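Bijan Mirzaei has been writing letters by hand since he was 11, and when I ask him why, he laughs and goes off to put the kettle on first. It's Friday, just after four, and he has already written two today.

"I had an uncle who moved away and the phone calls cost a fortune," he says. "So we wrote. He'd tell me what he had for lunch, what the neighbours were arguing over, everything! I couldn't wait to write back."

These days he runs Hukora, a letter exchange that pairs up strangers who want a pen friend. There were 40 members in the first winter. Now there are 500, and the oldest has been known to send 115 pages in a single year — Bijan still sounds thrilled telling me this.

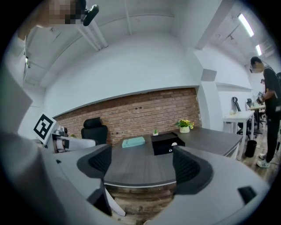 What do people write about, once they've got past the weather? "Soup," he says straight away. "Bus routes. A daughter's wedding. One man wrote four sides on how to prune a pear tree and his partner doesn't even have a garden, but she loved it, she kept asking for more."

He does the pairing himself, reading every form that comes in, and he tries not to match people too closely. Two keen bakers will swap recipes for a month and then dry up. A baker and a retired bus driver can go on for years.

I wonder about the waiting, and he lights up again. "The waiting is lovely. You're walking to the shops and you think, oh, she'll have got it by now."

His advice for a first letter is to start with whatever is on your mind and leave the crossings-out in. December is his busiest month, and he's already buying stamps.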